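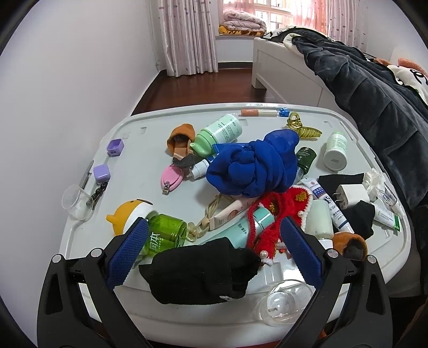 A white table with cosmetics, small bottles and a bunched blue cloth.

Tendadgate Releases Raden 2, a Free Booking and Deposit Plugin for Small Online Stores

FLOSTPORT, July 30, 2018 - Tendadgate today released Raden 2, the second major version of its booking and deposit plugin for small online stores. The new version lets shop owners take a partial payment at the time of booking, send the balance as a separate bill, and move a customer to a new date without canceling the original order. It is available now as a free download, and everyone running the first version can update from the plugins screen in their site dashboard.

Raden began as a simple calendar that could be dropped into a product page. Store owners liked it and started asking for more almost right away! The request that came up again and again was for deposits. Until now, a shop that rented out equipment or sold class seats had to charge the full price up front or handle the first payment by hand and keep track of the rest in a spreadsheet.

"We have wanted to build this for a long time, and I'm so happy it's finally out," said Atieno Kinyua, lead developer at Tendadgate. "I read every support ticket that came in about deposits, all 2,133 of them, and a lot of those people took the time to explain exactly how their shop works. You can see their ideas all over this release. The reschedule button is almost word for word what one store owner drew for us on a napkin and scanned."

What's new in Raden 2

Deposits. Set a fixed amount or a percentage for each product, or use one rule for the whole store. The checkout page shows what is due today and what is due later, and both amounts appear on the order email.

Balance bills. When the remaining payment comes due, Raden creates a bill and emails the customer a payment link. By default this goes out 72 hours before the booking starts, and the timing can be changed under Settings, Raden, Payments.

Rescheduling. Customers can pick a new date from their account page, as long as the store allows it and the date is open. The deposit moves along with the booking. Store owners can switch this off for single products.

Languages. The checkout text and all customer emails now come in 35 languages, including several written from right to left. Shops can edit any line of text without touching the template files.

Works with Mushi

Raden 2 also connects with Mushi, Tendadgate's invoice add-on. With both plugins active, deposits and balance payments show up on a single invoice with the date of each payment next to it. Shops that don't use Mushi will still get the basic bills described above. Mushi users should update to the latest version before they install Raden 2, or the new invoice layout will not appear.

The beta opened in February, and testers ran it on live stores with real orders for most of the spring. Their reports led to a rewrite of the way Raden handles time zones, a sore spot for shops whose customers book from far away. Refunds were reworked too. A partial refund now comes out of the balance first and the deposit second, and the order notes say which is which.

"The time zone work took over half of our testing time, and I would do it again tomorrow," Kinyua said. "Somebody booking a pottery class from across an ocean should see the right hour on the page. It does now, and I keep opening the test store just to look at it."

Updating from the first version

Existing bookings carry over on their own. Tendadgate recommends making a full backup of the site and trying the update on a staging copy first, especially for stores that have changed the checkout template. Custom templates made for the first version will keep loading, but they will not show the deposit fields until those are added. A short guide with the new template tags is included in the download, in the docs folder.

Raden 2 sends its emails through the site's existing mail settings, so no new account is needed.

About Tendadgate

Tendadgate makes plugins for small online stores and is based in Flostport. Its products include Raden, for bookings and deposits, and Mushi, for invoices.

Press contact: Atieno Kinyua, Tendadgate, Flostport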